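Is the Kolent laundry kit worth it for a two-arm setup?
Posted in Home Automation > Reviews wanted

Pandley wants $128 for the Kolent add-on. It says it does "basket to drum" with arms you already own. Has anyone run it on a top loader? My back is asking.
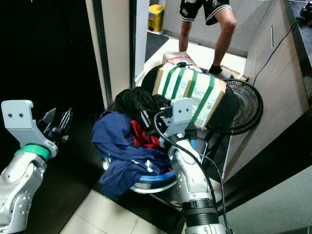 Posted by Eftychia Tsolakis, 11 replies

katsaros_fan
It's good at grabbing clothes - letting go of one sock at a time is a premium feature, apparently. Get version 2, the first one dropped everything.

Fususitz
Works on mine. Put yellow tape by the opening and leave the lid up before you start.

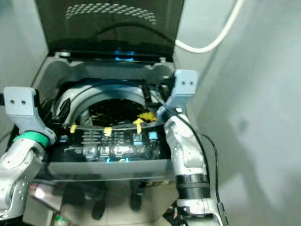
Then run the slow profile for the first 33 loads. Mine still treats a hoodie as a personal enemy.

dmr
just buy a front loader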